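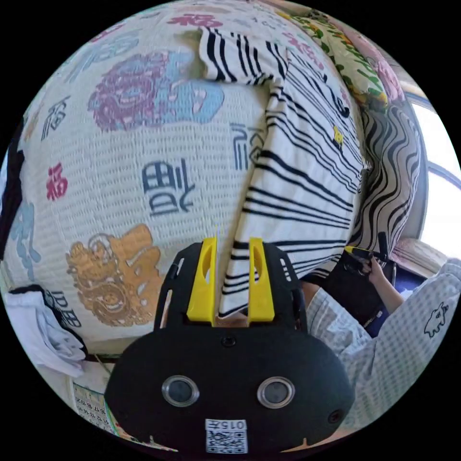 **Gibt es inzwischen eine Maschine, die Wäsche zusammenlegt und Betten macht?**

*Manuela Valentini, 12. Dezember 2018*

Wir vermieten in Stemholm ein Haus mit 8 Betten. Bei jedem Wechsel heißt das: Steppdecken, Kissen, Handtücher, alles durcheinander auf einem Haufen und alles verschieden groß. Im Oktober hat mir ein Vertreter von Pinlow erzählt, so etwas könne man »demnächst« einem Roboter überlassen. Einen Preis wollte er nicht nennen. Ich glaube kein Wort davon, aber mein Mann ist Feuer und Flamme. Hat jemand so ein Gerät mal wirklich im Einsatz gesehen, also nicht im Werbefilm? Mir würde es schon reichen, wenn es die Decken schafft.

---

*waschkeller_nord*

In Großwäschereien gibt es Faltmaschinen, die laufen seit Jahren. Nur legt dort jemand jedes Stück glatt und an der richtigen Kante ein. Wir haben im Betrieb zwei davon. Flache Laken gehen gut, bei dicken Steppdecken ist Schluss, die knicken wir von Hand.

Was du beschreibst, ist viel schwieriger. Die Maschine müsste erst erkennen, wo das gestreifte Handtuch aufhört und der gestreifte Kissenbezug anfängt, dann eine Ecke finden und sie festhalten, während der Stoff ständig die Form ändert. Auf einer Messe habe ich einem Greifarm zugesehen, der für ein einziges Handtuch ungefähr 4 Minuten brauchte. Beim zweiten Versuch nahm er zwei Lagen auf einmal und der Vorführer hat abgebrochen.

Frag den Vertreter, ob er das Ding einen Vormittag bei euch aufstellt, mit eurer Wäsche. Wenn er Ausreden hat, weißt du Bescheid.

---

*Rolf60*

Alles Quatsch, unser Saugroboter bleibt schon am Teppich hängen. Kauf lauter gleiche Bettwäsche, dann fällt wenigstens das Sortieren weg.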